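Khadija Benkirane wants me to take my shoes off, and then she wants me to sit down, and then she wants me to stop sitting like that.

"You're perching," she says. "Everybody perches when they come to interview somebody. Sit back! It's a couch."

So I sit back, and I'm a little embarrassed by how good it feels. We're in the front room of her house in Arncombe, a few streets up from the river, and she's already poured me mint tea and apologized twice for the dog (who I never see, only hear, somewhere upstairs, very upset about a mail truck). I've come to talk about naps. She wrote a whole book about them, called The Long Afternoon, and I read it in two sittings and then fell asleep, which I confess to her right away.

She's delighted. "That's the best review I've had. Put that on the paperback."

Benkirane was a night nurse for 13 years before she wrote a word. She'd get home when the school buses were going by, sleep badly until noon, and then go down again at four for what she calls "the real one." She started keeping a notebook of those second sleeps, where she was, what woke her up, what she dreamed, and the notebook turned into several notebooks, and in the end there were 111 entries she liked enough to type up. Most of the book grew out of those.

"I never meant to write about sleep," she says. "I was writing about being tired. That's a different book, and a very boring one, I have a draft of it in the garage. My editor read it and said, the only time you sound happy is when you're lying down in the daytime."

I ask whether she grew up in a napping family and she laughs so hard she has to put her glass down. Her father ran a hardware store called Favano, named for the man he bought it from, and he closed it for an hour and a half every afternoon of his life. Customers would stand outside and knock. He slept on a cot behind the paint shelves and didn't hear a thing.

"People told him he was losing money. He'd say, I'm losing money and I'm sleeping, you're only losing one of them." She thinks about this. "I've repeated that for years and I still don't know what it means."

Her mother napped sitting up and denied it until the end. There's a chapter on that, on people who'll tell you they were just resting their eyes, and it's the funniest part of the book.

We get onto the question of where. She has strong opinions here. A bed is wrong, she says, because a bed makes promises. You get in a bed at two in the afternoon and your body thinks you've called in sick. A chair is fine for ten minutes and then your neck makes you pay. Hammocks she calls "a fantasy for people with no hips."

"It's the couch," she says. "It was always the couch. You want a seat deep enough that you can bend your knees, and you want it firm. If it swallows you, you wake up feeling like laundry."

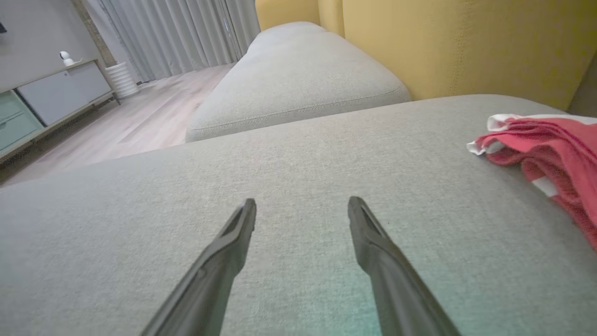 A large light gray seat cushion, in a finely flecked weave.

She's owned four couches as an adult and can tell you what was wrong with every one of them. The worst was a leather thing from a store called Birnow, long gone now, that squeaked whenever she breathed out. The best came from a neighbor who was moving and charged her 40 dollars for it. She wrote most of the second half of the book lying on that one with a pencil, and she still gets letters about the pages where she describes the afternoon light moving down the wall.

What surprised me was the mail. She's had more than 2,000 letters and emails since the book came out, and plenty of them are from people who feel guilty. Truck drivers, new parents, a retired judge. They want her to tell them it's okay.

"And I do! I write back and say, it's okay, go lie down. I'm not a doctor, I'm just a woman with a blanket. But I think people want it in writing."

Has she ever told somebody no? She has to think. "One man was napping to avoid his brother-in-law. I told him to go talk to his brother-in-law. Then nap."

In September she starts on a new one, about kitchens at night. The working title is Lương, after the noodle shop near her old hospital where she ate after every bad shift — the owner knows, and has asked only that she get the broth right. She's nervous about it. She's been trying to make the broth at home and it keeps coming out cloudy.

By now it's past three and the dog has gone quiet. She looks at the clock and then at me, very kindly, and I understand that the interview is over. She doesn't walk me to the door. She's already reaching for the blanket.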